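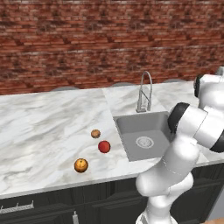

## 4. Cleaning and resealing a marble worktop

Read this section to the end before you open the Gralell sealer. One bottle contains 300 ml.

1. Take everything off the part of the worktop you will treat.
2. Wash the marble with warm water and a little mild soap. Rinse two times and dry with a soft cloth.
3. Leave the stone overnight. Do not seal damp marble.
4. Put masking tape along the rim of the sink.
5. Spread the sealer thinly with the Fakir pad, in small circles. Start at the wall and come towards you.
6. After 7 minutes, wipe away what the stone did not take in. Do not let it dry on the surface — it leaves a grey film that is difficult to remove.
7. Remove the tape and wait one night before normal use.

**Caution:** Never use vinegar, lemon or limescale remover on marble. The acid makes dull marks, and sealer does not prevent them.

**Note:** If water drops still darken the stone on the next day, repeat steps 5 and 6 one time only.

Spare pads: order from Jasteck, part 2636.

*Text: Vratislav Hrubý. Checked by Nusrat Gazi, March 2018.*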